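# How a Tablecloth Does Its Job

A tablecloth is a big piece of cloth that covers a table. People have used them for more than 1000 years. This page tells you what a tablecloth does, how its pattern is made, and how to put one on a table at home.

## What is it for?

A tablecloth keeps the top of the table from getting scratched or stained. It also makes the table quieter. Set a cup down on bare wood and you hear a knock. Set it down on cloth and you hear almost nothing.

Some tablecloths are plain. Others have leaves, flowers, or lines that look like they were painted with a brush. When a lot of things are spread around, the pattern is still there between them, a bit here and a bit there.

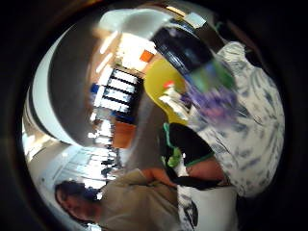

## How does the pattern get there?

There are two main ways to put a pattern on cloth.

**Weaving.** Threads of different colors are crossed over and under each other on a loom. The pattern is part of the cloth itself, so you can often see it on the back too.

**Printing.** The cloth starts out plain, often white. Then ink is pressed onto it. One roller might print the dark blue and the next one might print the gray. The back of printed cloth usually looks paler than the front.

Flowers and leaves are a favorite choice for tablecloths. A busy pattern hides small spots and crumbs better than plain white does. A napkin doesn't have to match exactly. A white one with a few blue stripes goes well with blue flowers.

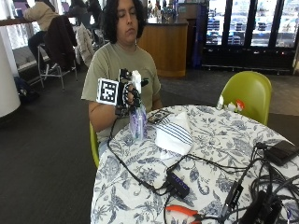 *A blue flower and leaf pattern on a white tablecloth, with a folded napkin.*

## Round tables and square tables

A square table has four corners, so a square cloth hangs down evenly along each side. A round table has no corners at all. You can use a round cloth, and then the edge hangs the same all the way around. You can also use a square one — it will hang down in four points.

The part that hangs over the edge is called the **drop**. For everyday meals, a drop of 8 inches is plenty. If it is much longer, it ends up in people's laps.

## Try it yourself

1. Clear the table and wipe it.
2. Find the middle of the cloth by folding it in half, then in half again.
3. Put the folded corner on the middle of the table and open the cloth out.
4. Walk around the table and check the drop on every side.
5. Smooth out the wrinkles with your hands.

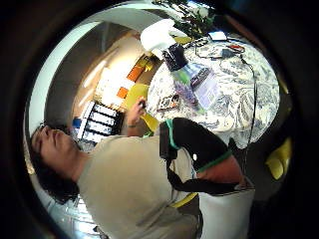 Page last changed: 30/06/2023

## Words to know

**Drop** — the part of the cloth that hangs over the edge of the table.

**Loom** — a machine or frame for weaving thread into cloth.

**Motif** — one shape, such as a leaf, that is used again and again in a pattern.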